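餐桌上的刀叉从哪里来

2024年11月7日
文／艾米莉亚·瓦夫拉（Emília Vávra） 审校／卢多维特·库比切克（Ľudovít Kubíček）

各位小读者每天都要吃饭，手里拿的可能是筷子，也可能是勺子或刀叉。这些用具看起来十分平常，它们进入人们生活的时间却有早有晚。本文由康努拉（Konura）儿童博物馆教育部编写，供小学中高年级学生阅读，介绍餐具的历史和西式餐桌的基本摆法。

一、最早的餐具

人类最早使用的餐具是自己的双手。直到今天，世界上仍有许多地区的人习惯用手进食，并且有一套严格的规矩，例如饭前必须洗手，有些地方只用右手取食。

勺子出现得很早。古人喝汤、喝粥时需要能盛住液体的东西，贝壳、挖空的木块和动物的角都曾派上用场。后来人们学会了冶炼金属，才有了青铜勺和银勺。

刀的历史也很长。石器时代的人把石头敲出锋利的边缘，用来切割兽肉。在中世纪的欧洲，赴宴的客人往往随身带着自己的小刀，既用它切肉，也用刀尖把肉送进嘴里。那时的刀又尖又利，吃饭时需要格外小心。

二、叉子为什么来得晚

叉子最初是厨房里的工具，体积较大，只有两个齿，用来固定大块的肉。小巧的餐叉先在拜占庭的宫廷中使用，后来传到意大利。当时不少人不愿意接受它，认为手指已经足够好用，使用叉子显得过于娇气。

意大利人喜爱面食，叉子卷面条十分方便，于是渐渐流行起来。又过了很长时间，它才传遍欧洲各国。叉齿也从两个增加到三个、四个，并且变得略微弯曲，这样既能叉住食物，也能托起豌豆一类的小颗粒。

叉子普及以后，餐刀不再需要用来扎取食物，刀尖便逐渐改成了圆头。今天家里常见的餐刀大多不尖，就是这样演变来的。

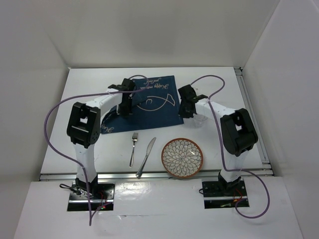
三、餐桌怎样摆放

西式餐桌的摆法有一条基本原则：先用的放在外侧，后用的放在内侧，用餐时由外向内依次取用。盘子放在座位正前方，叉子一般放在盘子左边，餐刀放在右边，刀刃朝向盘子。如果有汤，汤勺放在餐刀的右边。

餐垫铺在盘子下面，可以保护桌面，也能减少盘子与桌面碰撞的声音。用布做的餐垫容易沾上油渍，应当及时清洗。餐巾可以放在盘子上，也可以放在叉子的左侧，坐好以后展开，铺在腿上。

用餐中途需要休息时，可把刀叉分开搭在盘子上；吃完以后，把刀叉并排放在盘中，表示可以收走了。各国的具体做法略有差别，到别人家做客时，可以先看看主人怎样做。

四、筷子的故事

在中国，筷子的使用可以追溯到3000多年前。考古人员曾在商代遗址中发现铜制的筷形器物，研究者认为，早期的筷子可能主要用于烹调和夹取热食。古时候筷子称为“箸”，后来才有了“筷子”这个名称。

筷子传到邻近国家以后，形状有了变化。中国的筷子一般较长，便于在大圆桌上夹菜；日本的筷子较短，头部较尖，适合剔除鱼刺；韩国人常用扁平的金属筷子，并与长柄勺搭配使用。

五、餐具的材料与保养

银制餐具外表光亮，但与空气中的含硫物质接触后会发暗，需要用软布擦拭。鸡蛋中也含有硫，所以人们吃鸡蛋时往往不用银勺。不锈钢在二十世纪初问世，它不易生锈，价格也比较低，很快进入了普通家庭。

木筷和竹筷洗净后应当晾干，筷头朝上放在通风处。出现裂纹或霉点的筷子不宜继续使用。

六、动手做一做

请小读者在家长陪同下完成以下练习：

准备一张深色纸作餐垫，再准备一个盘子、一把叉子和一把圆头餐刀。先回忆第三节的内容，然后独立摆放，最后对照文字检查。完成后，可以把自己家常用的餐具画下来，注明名称和材料。

本馆餐具陈列室现有藏品2134件，其中包括折叠式旅行刀叉和儿童专用的短柄勺。学校团体参观请提前与教育部联系。明年1月，陈列室将增设一组亚洲筷子展柜。

读者留言（3）

达格玛·库鲁茨：孩子读完以后坚持要由她来摆晚饭的餐具，刀刃的方向还纠正了我两次。请问折叠刀叉在哪个展柜？

马雷克·多莱扎尔：我是左撇子，刀叉可以反过来拿吗？老师说可以，但是我奶奶说不可以。

罗扎利娅·尤尔乔：回复楼上，自己家里怎么顺手就怎么拿，摆桌子的时候还是照书上的位置放。另外希望能再写一篇讲茶杯的。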